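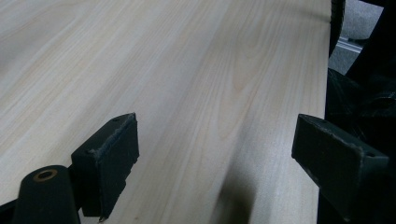
Wer klaut eigentlich Löffel? Schwund von Kleinbesteck in einer studentischen Teeküche

Projektbericht im Modul Empirische Methoden II
Vorgelegt von Lucero Villca
Abgabe: 9. Dezember 2018

1 Ausgangslage

Die Teeküche im zweiten Stock des Wohnheims Bollow wird von drei Fluren genutzt und besitzt eine Spülmaschine, zwei Herdplatten und zu wenige Teelöffel. Letzteres ist seit meinem Einzug Dauerthema auf dem Flur. Im Januar kaufte die Hausverwaltung neue, im April rührte man den Kaffee wieder mit dem Gabelstiel um. Es gab Theorien (der Mülleimer, die Drittsemester, ein Bewohner mit ungeklärtem Joghurtkonsum), aber keine Daten.

Die Fragestellung lautete ursprünglich: "Wohin verschwinden Teelöffel?" Nach dem ersten Betreuungsgespräch lautete sie: "Mit welcher Rate verschwinden Teelöffel, und hängt diese Rate vom Wert des Löffels ab?" Das Wohin wurde mir als nicht operationalisierbar gestrichen. Ich halte es weiterhin für die interessantere Frage.

2 Material und Vorgehen

Beschafft wurden 100 Teelöffel in zwei Sorten. Sorte A ist ein einfacher Löffel aus dem Restpostenregal, dünn genug, dass man ihn an gefrorenem Eis verbiegt. Sorte B heißt Garmont, stammt aus einer Haushaltsauflösung und liegt deutlich besser in der Hand. Jeweils die Hälfte. Alle Löffel bekamen auf der Unterseite des Stiels eine eingeritzte Nummer. Das Einritzen dauerte zwei Abende und kostete eine Graviernadel, die ich der Werkstatt Heydari ersetzt habe.

Ausgelegt wurden die Löffel am ersten Montag im Juli in der Besteckschublade, ohne Ankündigung. Eingeweiht war nur die Flursprecherin, die schweigen sollte und das im Großen und Ganzen auch tat. Gezählt wurde einmal pro Woche, sonntags spät, nach dem letzten Spülgang. Als vorhanden galt jeder Löffel, der sich in Schublade, Spülbecken, Spülmaschine, Abtropfgitter oder offen auf einer Fläche der Küche befand. Zimmer wurden nicht betreten. Ein Löffel, der in einer fremden Tasse steckte, galt als vorhanden, sofern die Tasse nicht gerade aus der Küche getragen wurde. Diese Regel musste in Woche 3 nachträglich eingeführt werden.

Die Beobachtung lief über 8 Wochen. Parallel hing am Kühlschrank eine Strichliste, auf der alle Bewohner ihre Heißgetränke eintragen sollten, angeblich zur Planung der Wasserkocherentkalkung. Sie kam am Ende auf 1.643 Striche. Ein Teil davon bildet ein Segelschiff und wurde mitgezählt, weil sich die Grenze zwischen Getränk und Takelage nicht sauber ziehen ließ.

3 Ergebnisse

Nach Ende der Beobachtung fehlten 25 Löffel, also ein Viertel des Bestands. Davon entfielen acht auf Sorte A und 17 auf Sorte B. Der bessere Löffel verschwindet demnach gut doppelt so oft wie der schlechtere. Die Bewohner von Bollow haben Geschmack.

Der Verlauf war ungleichmäßig. In den ersten beiden Wochen fehlte fast nichts, vermutlich herrschte Überfluss und niemand sah Anlass zur Vorratshaltung. Der größte Sprung lag in der Prüfungszeit, danach flachte die Kurve ab. Einzelne Löffel kehrten zurück. Nummer 41 war drei Wochen fort und lag dann wieder ganz vorn in der Schublade, leicht angelaufen. Ich habe ihn wieder in den Bestand aufgenommen und keine Fragen gestellt.

Zwischen der Strichliste und dem wöchentlichen Verlust ließ sich kein brauchbarer Zusammenhang finden. In der Woche mit den meisten Getränken verschwand ein einziger Löffel. Möglich ist, dass Leute, die ehrlich Striche machen, auch ehrlich Löffel zurückbringen. Möglich ist auch, dass es am Segelschiff liegt.

4 Diskussion

Die Stichprobe umfasst eine Küche, ein Semester und ein Stockwerk mit überdurchschnittlich vielen Teetrinkern. Eine Vergleichsküche im Haus Flodham war vorgesehen. Dort wurde die komplette Schublade in der ersten Woche im Zuge einer Grundreinigung in einen Karton geräumt, und der Karton war bis zur Abgabe dieses Berichts nicht auffindbar. Rechnerisch ergibt das für Flodham eine Schwundrate, die ich nicht in die Tabelle aufgenommen habe.

Kritisch ist außerdem die Zählerin. Ich wohne selbst auf dem Flur und trinke Kaffee. Bei der Durchsicht meines eigenen Schreibtischs fanden sich nach Abschluss der Erhebung die Nummern 12 und 77, beide Sorte B. Sie sind in den 25 enthalten. Die Betreuung riet mir, das offen zu berichten, was hiermit geschehen ist.

Die eingeritzten Nummern scheinen niemanden gestört zu haben. Nur ein Bewohner sprach mich darauf an. Er hielt sie für Inventarnummern und fand es übertrieben, dass das Studierendenwerk jetzt schon Löffel erfasst.

5 Ausblick

Für eine Wiederholung würde ich einen längeren Zeitraum wählen, die Zählung einer Person ohne Koffeinbedarf übertragen und die Strichliste weglassen. Interessant wäre eine dritte Sorte, etwa auffällig hässliche Löffel mit Wappen. Auch Gabeln wurden vorgeschlagen, gehen aber nach übereinstimmender Auskunft aller Befragten nie verloren.

Die verbliebenen Löffel wurden der Küche überlassen. Stand letzte Woche fehlen weitere sechs, darunter wieder Nummer 41.

Anhang A: Zähltabelle nach Wochen
Anhang B: Strichliste (Kopie, mit Schiff)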